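What Is the Laundry Contest For?

Every September the robotics clubs around Brulolville get a new challenge, and this year it is laundry. Teams have until spring to teach a machine to pick up a piece of cloth, spread it and fold it, with 100 points on offer for a clean fold. The flyer says students will be "building the home of tomorrow." I have read that flyer more times than it deserves, and I still don't know what they are supposed to learn.

My quarrel isn't with the students. I sat in on the Gachanja team for most of an evening and they worked harder than I did at their age, or do now. They kept a log of every attempt, 1,756 of them when I looked, and they argued over it like people who cared. What bothers me is the scoring sheet the adults handed them.

Cloth is hard for a robot. It sags and bunches, and it never lands the same way twice. A good contest would make students face that. This one lets each team bring its own cloth and lay out its own table, and the judges never swap in anything else. So the smart move is to pick one friendly rag and practice on it until the numbers look nice. Ask the same program to fold a sweater and you get a lump.

Then there is the money. The entry fee is $495, before parts or travel. The Urkus league, which ran here before this one, charged $36 and had the kids build sorting machines out of whatever they could find. Those machines were ugly and they jammed all the time – and every kid on the team could tell you which piece was jamming. On the laundry teams, two or three students write code and the rest watch.

I would settle for one small rule change. Let a judge pull a cloth out of a bag on the day, and give points for how a team explains a failure.

The work itself is slow. One arm has the purple cloth at the top, the other has it by the lower end, and all the planning goes into what comes next.
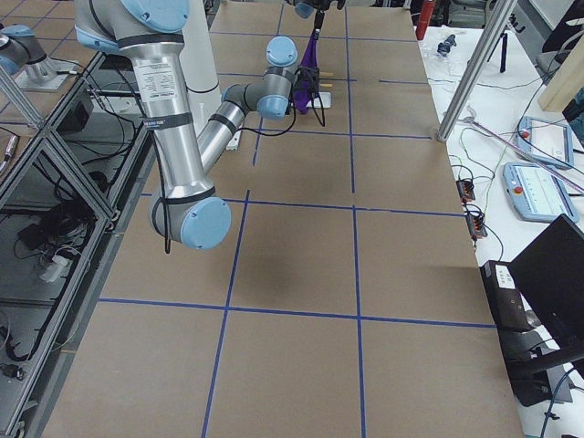
A parent from Jurholm wrote to me after I complained about all this in the spring, saying that her daughter had never stuck with anything for more than a month until the folding project, and that she didn't much care whether a sweater ever got folded. I take the point. I'd still like to know why sticking with it has to cost $495, and whether her daughter would have quit if the judge had brought the bag. My guess is she would have liked it better.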